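Florkow Disassembly Line — Arm Cell Inspection Checklist
Desktop tower teardown, aluminum bench
Form 892
Inspected: May 25, 2022
Next inspection due: June

Mark each line OK, Fix, or N/A. Write a comment for every Fix. A line with no mark counts as not inspected.

1. Before power-up

Emergency stop pressed, released and reset from each station: OK
Risk assessment on hand and matches the current task: Fix
Comment: The copy in the binder covers drive removal only. Memory and bracket removal were added later and need their own pages. Use the Satenex template so the hazard numbers stay the same.

Base bolts checked against torque mark: OK
Speed limit for setup mode confirmed on the pendant: OK
Pendant cable free of cuts and kinks: OK
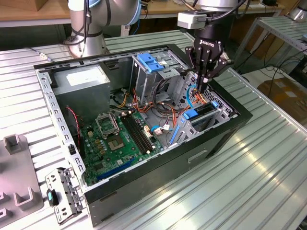
Operators asked again whether they can reach in to free a stuck connector while the arm is holding position. No. A holding arm is still a powered arm. Stop the cell, wait for the stop light, then reach in. If the gripper has hold of a cable, open it from the pendant before touching the cable by hand.

2. The workpiece

Tower unplugged and power button held for 5 seconds before the side panel comes off: OK
Power supply left closed: OK
Comment: Nobody opens a power supply at this bench. It goes to the electrical area whole.

Case stable on its side, no rocking under hand pressure: OK
Sharp edges noted on the job card: Fix
Comment: The card says "edges" and nothing else. Name the rails and the cut brackets, and state the glove type.
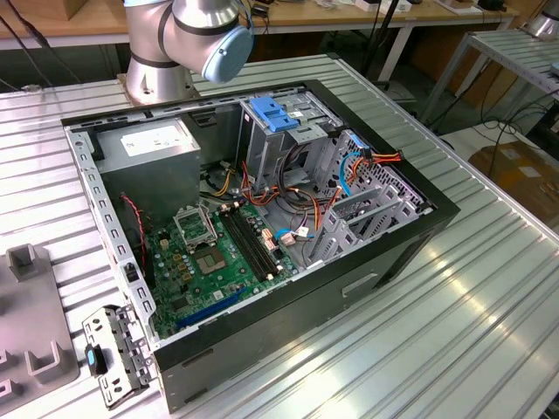 Removed parts go in the parts bin before the next cycle starts. We had a bracket sitting on the bench by the case, where a hand or the arm could push it. Small metal parts also get under the case and change its height, and then the taught positions are off.

3. Cables and bench surface

Arm cables have slack through the full range of motion: OK
Bench cables routed away from the work area: Fix
Comment: A black cable lies across the table near the robot base. Clip it down along the rear edge.

Floor under the neighboring table clear: Fix
Comment: Cardboard box on the floor and cables hanging close to it. Move the box and tie up the cables. 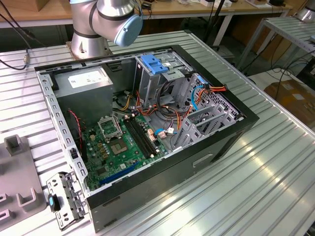
The fixture needs a position check at the start of each shift, even if the last shift says it was fine. Push on it from two sides. If it moves at all, tighten it and run the check program again at low speed before going back to normal work.

4. Gripper and records

Finger pads clean, no metal chips stuck in them: OK
Grip force set to the value on the job card: OK
Cycle counter read and written down: OK
Comment: Almost 1,000 since the last pad change. Order the next set from Erneo now — the last order came late.

Restart after a stop done from outside the marked area: Fix
Comment: The floor marking is worn on the aisle side. Repaint it. Until then, use tape.

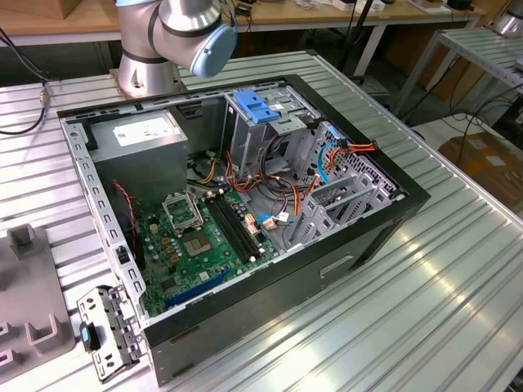 D. Gentile

Open items: six Fix lines. The risk assessment pages come first, and drive removal is the only task allowed until they are signed. The box and the cables can be done today, in 15 minutes. Keep this form with the cell binder and put a copy in the shift folder.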